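Home | Planning | Equipment | Questions | Contact

Buying and budgeting for a hand-held gripper station: frequent questions
By Barış Akgül, equipment planning, Flatstead
Updated in November

We receive many of the same questions from small laboratories and workshops which want to record manipulation work with hand-held grippers before they buy a robot arm. I have collected the answers on one page. The prices are what we paid at Flatstead, in dollars, without tax. Your prices will be different, but I think the proportions will be similar.

Do I need to own a robot arm first?

No. The person holds the grippers and does the task with his or her own hands, and the recordings can be used later. We bought our first arm after one year of recording. If your budget allows only one thing this year, I would buy a good pair of grippers and a good table, and leave the arm for the next budget.

What should be on the first purchase order?

For one station with two hands, our order had these lines:

- one pair of hand-held grippers with cables: 1,396
- aluminum rails, posts and brackets for the frame: 929
- table, clamps and curtains: 881
- spare jaws and spare cables: 272

The computer is not in this list. We already had one which was strong enough. Please check yours before you order, and ask the gripper supplier how many ports are needed and of which type. Remzi Karakaya in our purchasing office had to open a second order only for a port card, and this took longer than the grippers.

Why is the frame so expensive?

The rails are not very expensive by the meter. The cost comes from cutting, from brackets and from small screws, which are sold in packs and are never the number you need. You can save money if you draw the frame first and order all rails in two or three lengths. Ask also if the supplier cuts for free. Our first supplier did not, and the second one, Triltine, did.

Can I use a table we already have?

Yes, if it does not move. A table which slides a few millimeters every time somebody leans on it will give you trouble, so keep some money for clamps or brackets. A table with a cable hole is useful but I would not pay more for it. Rounded corners are more comfortable for people who stand beside it the whole morning.

Wired or wireless grippers?

We chose wired. The wireless model was more expensive, and the batteries had to be counted as a yearly cost. The cable is annoying for the first days and then the operator learns to hold the wrist so that it stays free. If you choose wired, buy cables longer than you think. They must reach the computer from the most distant position of the arm, and they should not be pulled tight. Please include cable covers for the floor in the same order.

How many operators should I budget for?

More than one for each station. Holding the grippers is tiring for the fingers and the forearm. We change the operator every forty minutes, and the person who is resting writes the notes and prepares the next objects. Hatice Saraç, who makes our schedule, plans two people per station and one person shared between stations.

What about the objects? Do they need a budget line?

Yes, and this is the line that almost everybody forgets. We forgot it too. For cloth tasks we use clothes, and they must be of different sizes, fabrics and shapes. Children's clothes are a good choice for a small table because the whole garment can be spread flat inside the reach of both hands. Second-hand is fine. Please buy some with simple shapes and some with difficult ones, such as ruffles or panels of different colors.

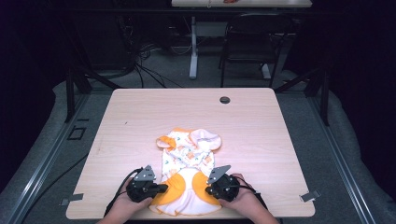

Wash everything before the first use and keep a list of what you have. When a garment is damaged it should be replaced by a similar one, so it is better to buy two or three of the same kind at the beginning if you find them.

Which spare parts are really used?

Jaws first, then cables. We have not replaced any gripper body until now. Ekrem Kahraman keeps the spare parts in a box next to the station, and when the box has only one pair of jaws left he orders again. Delivery from Grikska took three weeks the last time, so do not wait for the last pair to break.

Should I rent instead of buying?

For a project shorter than three months, perhaps. Our partner in Lagos rented for a pilot and was satisfied. For a longer project the rent comes close to the purchase price, and you must also return everything in good condition. Ask what the rental company calls "normal wear" and have the answer in writing.

How much floor do I need?

Measure the frame, and then add space on all sides for a person to walk and for a chair to be pulled back. If two stations share one room, put curtains between them. A carpet makes less noise but it is more difficult to roll equipment on it.

Can we see a station before we order?

Yes. We receive visitors on Monday mornings from nine o'clock. Write first to Zübeyde Kahraman with the number of people and the tasks you plan to record. If you already have a draft order, please attach it to your message and we will look at it together during the visit.

Previous | Next | Back to Equipment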